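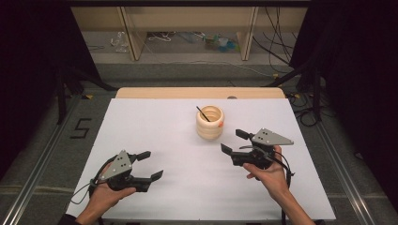 *Two hand-held grippers over a white board on a light wooden table.*

**To:** retrofit list
**From:** Krisztina Kocsis
**Date:** Dec 3, 2020
**Subject:** Re: Mancuso building, reclaimed brick and the slab insulation

Tahsin,

Replies inline where the question was direct, longer notes after the quote.

> From: Tahsin Paul
>
> I have read the materials schedule for Mancuso twice and I still can't reconcile three items.
>
> First, the schedule lists 653 square meters of reclaimed brick for the street elevation, but the drawings only show new brick at the stair tower. Is the tower counted in the 653 or on top of it?
>
> Second, the ground floor slab is shown with insulation above the existing concrete on one sheet and no insulation at all on the next. We can't price the floor finish until that is settled, as the door heights change with it.
>
> Third, Ignacio told me that the rainwater tank has moved from the basement to the rear yard. I have no revised drawing. If it has moved, the pump is wrong and so is the overflow.
>
> I would also like to know who is keeping the record of what leaves the site. The rating submission needs weights by material and I have only seen truck counts.
>
> Tahsin

**Brick.** The 653 is reclaimed brick only and it excludes the tower. The tower is new brick because the reclaimed stock has not been tested for the bearing loads at the stair landings, and Demetrius does not want to sign for it on visual grading. The schedule line should read "street elevation, reclaimed, excluding stair tower." I have asked for it to be changed in the next issue.

The reclaimed stock comes from the rear annex, which was taken down in June. Lime mortar in the upper courses, so it cleaned well. The lower courses had been repointed in cement at some stage and most of those broke when the mortar was knocked off. The broken material was crushed and is under the yard paving as sub-base. For the submission that counts as reuse on site, but at a lower class than brick reused as brick, and the two have to be reported on separate lines. Please don't merge them in the summary sheet. The last version did.

**Slab.** The sheet with insulation is correct. The other one is an old background that was never swapped out. The build-up from the existing concrete is: liquid damp-proof membrane, rigid board insulation, separating layer, screed, finish. Nothing is being cut out of the existing slab except at the two new drain runs.

Door heights do change. The head of each ground floor opening on the courtyard side has to come up by the full depth of the build-up. Dwayne checked the lintels and there is enough brickwork over all of them except at the plant room, where the lintel sits directly under a concrete beam. The plant room door will have to be a shorter leaf, or the insulation stops at the threshold and the room is treated as outside the heated envelope. I prefer the second option. The room holds the pump controls and the meters and does not need to be heated. It does mean that the partition between the plant room and the corridor becomes an insulated wall, and that wall is not on any drawing yet.

Pricing the finish can go ahead on the main floor area. Leave the plant room out.

**Tank.** Ignacio is right that it has moved. The basement position needed a section of the retaining wall opened to get the tank in, and the structural cost was out of proportion to the saving in yard space. The tank is now two linked units below the yard, north of the bicycle shelter. Uditz are making the units and have confirmed the lid loading for a delivery van, though no heavier vehicle.

The pump selected for the basement was a flooded-suction type. With the tank in the yard the suction line is longer and there is a lift at the start of it, so that pump should come off the order. Proltham have offered a submersible with a floating intake. I have the curve but not the power draw at part load, and part load is where it will spend most of its life, filling the header tank for the toilets. I won't approve it until I have that figure.

The overflow goes to the soakaway, with an air gap and a non-return valve. There is no connection to the foul drain. If you see one drawn, it is left over from the basement scheme.

**Waste record.** Nekance hold the record. They have weighbridge tickets for every load since demolition started, sorted by material at their own yard. What you were sent was the gate log, which only records trucks. I have asked them for the ticket register as a spreadsheet and for a monthly diversion rate.

Two cautions on the tickets:

- Mixed loads are weighed once and then split by an assumed percentage. The assumption is written on the ticket. Assessors sometimes refuse these, so mark them in the register and keep them out of the timber and metal totals.
- 19 tickets carry the job number of another site and were corrected by hand. Keep the originals. A retyped copy will not be accepted.

The salvaged floor timber is not on any ticket because it never left the site. It is stacked on the second floor, 207 boards, denailed, and is meant for the stair linings and the reception desk. It needs its own line under reuse, with a moisture reading for each stack before it goes to the joiner. Demetrius has the meter.

**Other items, for the list generally.**

The shading on the north windows was sized with the old sill heights. The sills went down when the radiators came out, and the fixed fins no longer cover the lower part of the glass in the afternoon. Someone should rerun this before the fins are ordered. I can supply the model with the current openings.

The night ventilation openings need insect mesh, and mesh cuts the free area. The calculation in circulation uses the gross opening. With mesh fitted the top floor may not purge fully on a still night, and the fix is either a larger opening or a longer schedule on the actuators. The schedule costs nothing, so try that in the model first.

Still open from my side:

- part-load power figure for the submersible (Proltham)
- drawing of the insulated plant room partition (Dwayne)
- ticket register (Nekance)
- rerun of north shading (no owner yet)

Tahsin, if you can take the shading I will send the model across today. Otherwise I will ask Ignacio.

Krisztina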